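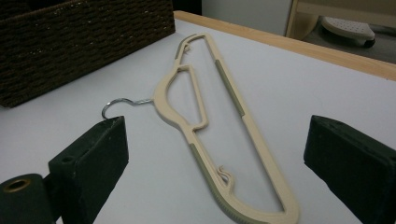 # Chapter 6: Choosing a Hand-Held Gripper Kit

I have a soft spot for clothes hangers. When I started teaching this course I used wooden blocks for everything, and my students got wonderfully good at picking up wooden blocks. Then somebody put a hanger on the table and the whole class fell to bits!

A hanger is mostly holes, you see. The plastic one at the start of this chapter has a cross-piece inside it, two little curly notches for straps, grey-green grip strips along parts of the body and a thin wire hook sticking out of the top. Two wide fingers coming in from either side have to settle on something, and there are plenty of bad places to settle. Grab the hook and the body may swing. Grab the long straight bar near one end and the rest wants to droop. I like the shoulder just below the hook, but Aslak Nordin, who shared the lab with me through a very long February, always went for the middle of the long bar, and he usually got it on the rail before I did.

So that's our test object, and the product we'll be testing in this chapter is the Veno hand kit from Bamport. You hold it, you squeeze, the fingers close, and the camera sees what the fingers see. Later on you hand those recordings to a robot arm and hope it was paying attention.

## 6.1 What you get for your money

The Veno comes in two versions. The basic one costs 1,512 euros and the spare finger set is another 49, and I'd buy the spare set on day one (I didn't, and lost an afternoon to a chipped finger). The price covers the handle, one pair of fingers, the camera mount and a year of Privska, the software that sorts your recordings into tasks. You supply the camera. I do wish they'd print that in larger letters on the order page.

Privska is the part I grumble about most. It's quick at cutting long recordings into short ones, and the search is lovely, but it gives every new task a name made of numbers and you have to rename each one by hand. With three tasks that's fine. Our class had 49 by the end of term - you can imagine the mood.

## 6.2 How I try out a kit

Reviews of these things tend to be written after ten minutes with a foam cube. I'd like you to be fussier than that. Before you read the results in 6.3, set up a pale table and something bulky near the back of it, a basket will do nicely, so that you have to mind where your wrist goes. Lay a hanger flat. Then:

1. Start with the fingers wide open and the hanger between and ahead of them.
2. Close on the shoulder, lift it a hand's width and put it down again.
3. Turn the hanger so the hook points the other way and do it again.
4. Repeat with the long bar, then with the hook.

Keep going until you have 6 clean lifts for each grip. Write down the ones you drop as well, please! A dropped hanger tells you a lot about finger width, and it's the first thing I ask for when a student tells me a kit is "good".

Pale plastic on a white top is a fair trial for the camera too. Dark fingers stand out beautifully against it, but the edge of a cream hanger can go faint if your lamp is too strong, and then the tracking starts to wander. I use soft light from the side and leave the exposure fixed.

The rival kit in our comparison is the Arabzadeh, which is heavier, costs 1,000 euros without software, and has narrower fingers. I'll say now that I expected to prefer it for hangers. Have your own numbers ready before turning to the table in 6.3, and we'll see whether your hands agree with mine.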